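Audio drifts out of sync on long exports, worse after every reel change

Status: Solved
Category: Editing and export
Product: Plutel (desktop)

Original post

Hello all! First things first, I love this program. I've been cutting our film club's horror feature in Plutel since April and it has been a joy, which is a big thing to say about software when you're on your fourth evening of staring at the same corridor chase. The film is called Clostance, it's a slasher set in a closed-down seaside hotel, and it is very nearly finished.

The trouble is the export. In the timeline everything is bang on. Doors slam when they slam, screams start when mouths open. But once I export the whole film as one file, the sound slips behind the picture. At the start you'd never notice. By the end of reel two it's a bit soft. By the last reel the killer's knife lands and the thud turns up afterwards, like a polite guest. I measured it at the final cut to black and it was 6 frames late.

What I have:

Project at 24 frames a second
Four reels, each its own sequence, nested into a master sequence
Just over 800 cuts in total (it's a slasher, we like cuts)
Sound mixed separately and brought back in as one long stereo file per reel
Exporting to the "Festival file" preset

What I've tried so far:

Restarting, obviously. No change.
Clearing the preview cache. No change, though it did free up a lot of disk space, so I'm still glad I did it.
Exporting to a different drive. No change.
Exporting reel one by itself. Perfect sync from start to finish!

That last one has me scratching my head. If anyone has met this before I'd be so grateful. We have a screening booked at the Moura, our local cinema, and I'd love for the jump scares to jump at the right time.

Reply from Plutel support

Thank you for such a clear write-up, and congratulations on getting so close to the end. A slasher in a seaside hotel sounds right up our street.

Could you check a few things for us?

1. Open each reel's sequence settings and tell us the exact frame rate. Plutel shows 24 for both 24 and 23.976 in the short view, so please open the full panel.
2. Tell us the sample rate of the four sound files.
3. Export reels two, three and four one at a time and let us know which of them drift.

Please don't change any settings yet. Changing the frame rate on a sequence that already has cuts in it can shift edit points, and we'd hate for you to lose any timing.

Reply from original poster

Right, I've been through the lot, with a very large pot of tea.

The reels all say 24.000 in the full panel. So does the master. I was half hoping one would be the odd one out, but no.

The sound files are all 48 kHz. Our mix was done in Femora, which is what our sound person swears by, and I can see why now that I've heard the hotel lift. It is horrible. It's the best thing in the film.

Exporting one at a time:

Reel one: fine
Reel two: fine
Reel three: fine
Reel four: fine

Every one of them is spot on alone! So it only goes wrong when they're joined up in the master. I then made a master with just reels one and two and checked the end of reel two. It was 2 frames late. With three reels it was 4 frames late at the end of reel three. You can see where this is going.
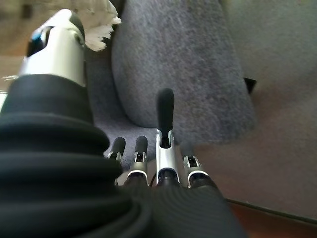
So it looks like a jump of two frames at each join, with no slow slide at all. I went back and watched the joins closely and yes, sync is perfect right up to the end of reel one and then it's late from the first shot of reel two. I'd been calling it drift because I only ever noticed it when somebody got stabbed.

I should have checked the joins sooner, but I've learnt a lot about my own film by going through it this way. There's a cut in reel two, from the bath tap to the eye, that I'd forgotten I made and I'm very pleased with it.

Reply from Plutel support

Brilliant detective work, thank you. A fixed jump at each join is a very different problem from drift, and an easier one to deal with.

Would you look at the tail of each sound file? Open reel one, zoom right in on the last shot and see whether the audio clip runs past the end of the picture. Also, is "Keep nested audio tails" ticked in the export window? The Festival file preset turns it on.

Reply from original poster

Yes and yes! The audio in reel one runs two frames past the last picture frame. Same on reels two, three and four. And the box is ticked. I'd never even scrolled down that far in the export window.

Does that mean it's pushing the next reel's sound along to make room for the tail?

Reply from Plutel support

Exactly that. With tails kept, the exporter plays out the whole of each nested sound clip before starting the next one. The picture carries on at the join as normal, so the sound falls behind by the length of the tail each time. In the timeline the overlap is simply hidden, so playback looks correct.

There are two ways to sort it.

Option A: untick "Keep nested audio tails" and export again. Nothing else needs to change.

Option B: trim each sound file to the exact end of the picture in its reel, then leave the box however you like.

Option A is quicker. Option B is tidier if you'll be handing the project on to somebody else. If a sound is meant to carry over a join, such as a scream that runs into the next reel, put it on its own track in the master sequence. It will then be left alone by either option.

We've also passed this on to the team who look after the presets. The setting makes sense for radio plays and music videos, but it's a poor default for a film in reels.

Reply from another user

Just jumping in to say thank you to both of you, I had the very same thing on a ghost film and had been fixing it by hand, nudging every reel back and hoping for the best. Unticked the box and it's all lined up. I could have kissed the monitor.

One extra tip for anyone else: put a single frame of white and a short beep in the first and last second of each reel while you're testing. You can spot a slip straight away without having to watch the whole film. Take them out before you send it anywhere!

Reply from original poster

IT WORKS! I went with option A for a quick test, checked all the joins, and the sound is right on the picture all the way to the end. Then I did option B as well, as I'd like the project to be in good shape when it goes in the cupboard.

And the tip about the beeps is a gem. I made a little test master with them in and it took me less time to check than it does to boil an egg.

The one place I did need the extra track was the join between reels three and four. There's a long low hum from the hotel boiler that starts under a quiet conversation and keeps going over the cut, and with the tails trimmed it stopped dead. I moved it to its own track in the master as you said and it now rolls straight across. It's even better than before, to my ears, as I gave it a slower fade while I was in there and it hangs about under the next shot in a really nasty way.

For anyone finding this through a search, the short version:

Sync fine in each reel, late after every join in the master
Sound files slightly longer than the picture
Untick "Keep nested audio tails" in the export window
Put anything that crosses a join on its own track

The Moura seats 200 and we've already given out almost 60 tickets, so I'm off to make the final file and then watch it through a finger gap like everyone else. Thank you, thank you!

Reply from Plutel support

Wonderful news, and we're so pleased about the boiler. We'll mark this one as solved. If the cinema's test run throws up anything strange, reply on this ticket and it will open again by itself. Have a terrific screening!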